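4.2 Where things get put down

The second part of the study concerns what becomes of small objects once people have finished with them and have been told, in so many words, to tidy up. The literature on sorting is large and mostly about getting the sorting right. The literature on heaps is small. We suspect this is a matter of taste, as a heap does not look like a result.

Participants worked at a table with a wooden board on it and a set of plastic shape blocks of the kind sold for shape-sorting toys. We gave one instruction, "Please put these away on the board," and declined to explain it. The wording comes from Kasten's earlier work on kitchen counters, where it caused some irritation among respondents who wished to know what "away" meant when there was no cupboard. It caused irritation again. We recorded 60 trials in all, and in 29 of them the participant asked a question first. The commonest was whether color mattered. Our reply was that it was up to them, a sentence that adults dislike hearing from anyone holding a clipboard.

We had expected rows. The coding manual, drawn up over a long December by Schwerdtfeger and Pelkonen, has several pages on rows: straight rows, bent rows, rows with a straggler, rows by color, rows by shape. It has one paragraph on clusters, and that paragraph mostly refers the reader back to rows. A large share of the coding was therefore done out of that one paragraph, which was extended in the margins by both coders in different inks and now has a footnote of its own.

Three measures were taken from the final layout in each trial. Spread is the area of the smallest outline that takes in every block, given as a share of the board. Offset is the distance from the middle of that outline to the middle of the board. Contact is coded by hand and records whether neighboring blocks touch, nearly touch or stand apart. "Nearly touch" produced more disagreement between coders than the other two categories together. Voß settled the disputed cases, and has asked us to note that he did so under protest.

Spread was low. People who are given a whole board use a corner of it, or a patch a little way in from the edge, and leave the rest bare as though someone else might be along shortly with more blocks. Figure 3 has a layout of this sort, with cylinders, stars, a cube, a prism and a two-lobed piece grouped toward the upper left and center of the board and most of the wood left over. Colors are mixed, with a green star beside a red one and a blue cube standing nearer to a red cylinder than a sorter would like.

Offset was less obliging. We had supposed that the group would drift toward the participant's writing hand, and put this in the funding application with some confidence. It drifts, but the hand explains little of it. The position of the first block explains a good deal more. Once a block is down, the others gather near it, and hardly anyone moves the first block afterward, even when it is plainly in the wrong place for what they are trying to do. Gerlach has called this "the parked car effect," and we have been unable to talk her out of it.

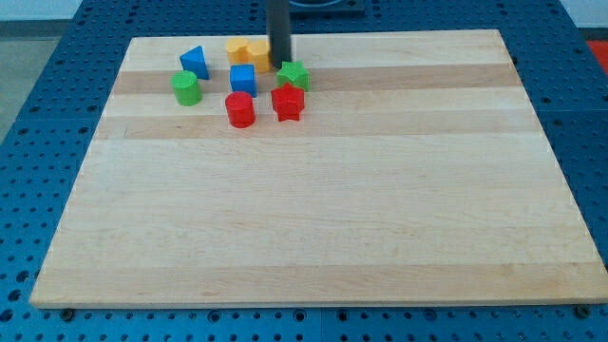 Figure 3. Blocks grouped on the board, with the greater part of the surface unused.

The few participants who did move the first block tended to move everything. Their sessions were long, and two of them ended with the blocks in a layout that both coders marked as a row with stragglers, to visible relief. We kept these trials in the analysis. Leaving them out changes the average spread very little and would have cost us our only decent rows.

Stars deserve a word of their own. A cube can be set flush against another cube and a cylinder will stand more or less anywhere, but a star has points, and the points have to go somewhere. Several participants tried to fit the point of one star into the notch of the other, gave up, and set them side by side at whatever angle they had reached. Under our scheme this is "nearly touch." Under Voß's preferred scheme, set out in a memo we have not reproduced, it is "abandoned."

Whether any of this carries over to real counters, desks and hallway shelves is taken up in Section 5, with the Flundton household diaries.

Related items
Kasten: What people mean by "away" on a kitchen counter
Gerlach and Voß: Hallway shelves and the second pair of keys
Pelkonen: A coding manual for rows, with a note on clusters

Contact the authors | Copyright Makori | Back to top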